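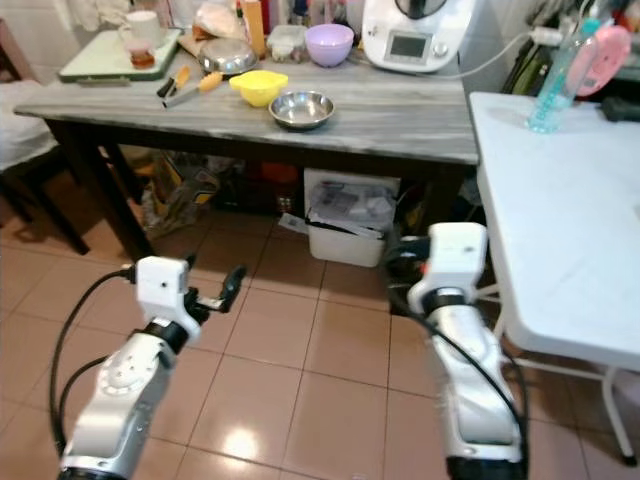 Recording Kitchen Demonstrations for a Two-Arm Station

By Nermin Çetinkaya
Posted in May
Filed under: Robot Learning > Data Collection Guides

This guide sets out the procedure used at Flismont for gathering teleoperated demonstrations in home kitchens. It applies to operators who have completed basic arm training and are preparing to record their first full set. The procedure was written for the Fikre task group, which covers moving, stacking and handing over bowls and utensils.

Before the session

Confirm the task name and the written instruction with the session lead. Each episode carries one instruction, such as "move the yellow bowl next to the appliance," and the wording must match the task sheet exactly.

Leave the household's ordinary belongings where they are. Bags, bottles, storage bins and papers under a table are part of the data, and a policy trained only on cleared surfaces performs poorly in an occupied home. Knives are the exception. If knives are on the work surface and the task does not call for them, ask the householder to put them away before the arms are powered.

Check the cables on both arms. Each cable should hang with enough slack for the wrist to turn through its full range and should not reach the gripper fingers. Trace any appliance cord on the table as well, and keep planned arm paths clear of it.

Look at the view from the head camera. Both grippers should be visible at the working position. Glare on a tiled floor is acceptable; glare on the objects to be handled is not, and the blinds or lamps should be adjusted until it is gone.

Recording

1. Bring both arms to the start pose with the grippers open.
2. Start the recording and hold still until the tone sounds.
3. Perform the task at a steady pace. Avoid long pauses above an object.
4. If a grasp fails, try once more within the same episode. Mark the episode as "recovered" if the second attempt holds.
5. Return both arms to the start pose and stop the recording.
6. Change the position of at least one object before the next episode. Shiny steel bowls and clear containers should be moved often, as depth readings on them are the least reliable.

A full set for one kitchen is 179 episodes. Operators should rest after every 11 episodes and should exchange places with their partner after the second rest.

Review and labeling

Review is carried out on the same day by a person who did not operate the arms. Reject an episode if the instruction does not match the action, if a camera stream is missing, or if an object leaves the table. Failed attempts that are otherwise complete are kept under the "failure" label.

The Brindwood collection, supervised by Tuncay Erdem, holds 445 accepted episodes from nine task instructions. New operators should watch several of these before recording. Completed sets are uploaded to the Woswood archive with the signed household consent form attached.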